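Household robots and the trouble with "nearly"

October 6, 2023

Drumar says its household arm will tidy a bedroom by the end of next year. Kisteler makes a similar claim for the shop floor, with parts trays in place of drawers. I have read both sets of published material and I think both firms are early, for the same reason.

Picking up a plain block is often treated as a solved problem. On a marked bench, with a fixed camera and known lighting, it is. Move the arm to a position where the wrist camera sees only part of the object, and the software must work out how far to shift sideways before it closes the fingers. A small error at that point means a push where a grip was wanted.

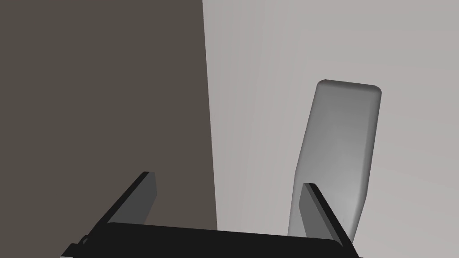

Kisteler's figures come from runs of 100 attempts on one type of part. That is a fair way to test a gripper. It says little about a morning's work, where the part changes, the tray has been moved and the next job depends on the last one having been done properly. A chore is a chain. If each of 40 steps is slightly unreliable, the whole job is very unreliable, and the published rate for one step hides this.

Searching is the weakest link in most of the systems I have looked at. A person who can't see the sock turns their head. A machine that relies on its wrist view has to move the whole arm to look somewhere else, and while it does so it has little to go on.

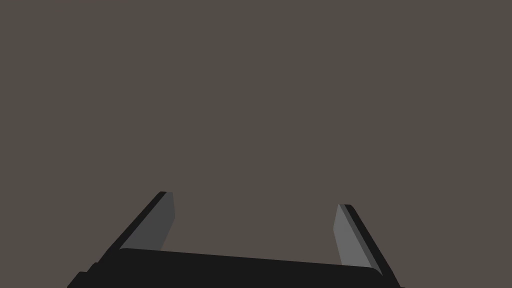
Simulation helps with the cost of all this. Cloltura trains entirely on rendered rooms, and I have no quarrel with that: a rendered dresser can't be scratched, and a failed attempt costs a few seconds of computing. My quarrel is with the step from the rendered room to the real one. Drawers stick. Fabric folds in ways the physics engine leaves out. Friction values are usually guesses.

Two arms on one body add reach, and they add planning. Each arm must avoid the furniture, the other arm and the body that carries them both.
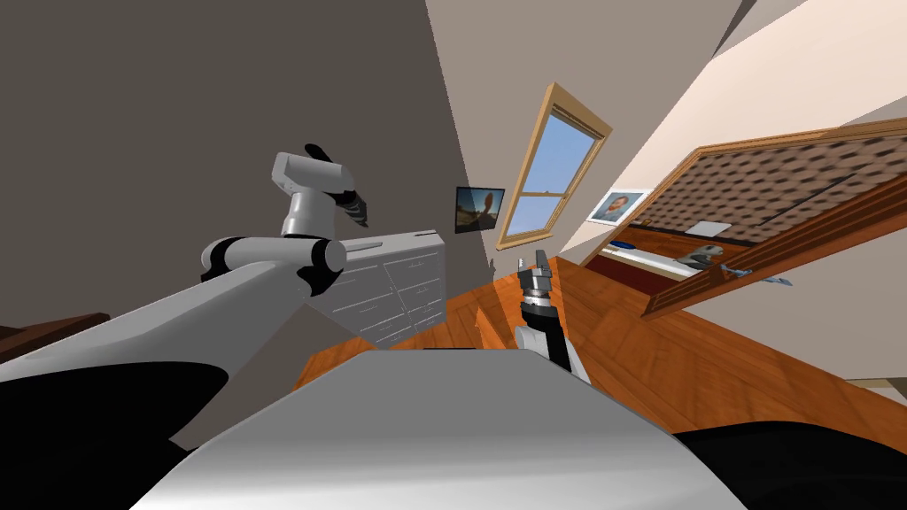 Hoekstra has taken the more modest line and sells its machine for one task, moving closed boxes between two shelves of known height. Buyers seem content. I would rather see ten more products like it than another general helper with a launch date.

The test I would set is dull. Put the machine in a home it has not been trained on, give it a list of chores in the morning, and count what is finished by evening without help. Report every stoppage. Until a firm publishes that number, single-task success rates should be read as component data.
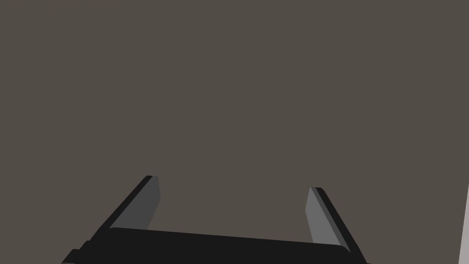

Can a household robot be left to do the chores on its own yet?

For one narrow task in a prepared space, it can be close. For a mixed list in an ordinary house, someone still has to be on hand to restart it, and their time belongs in the price.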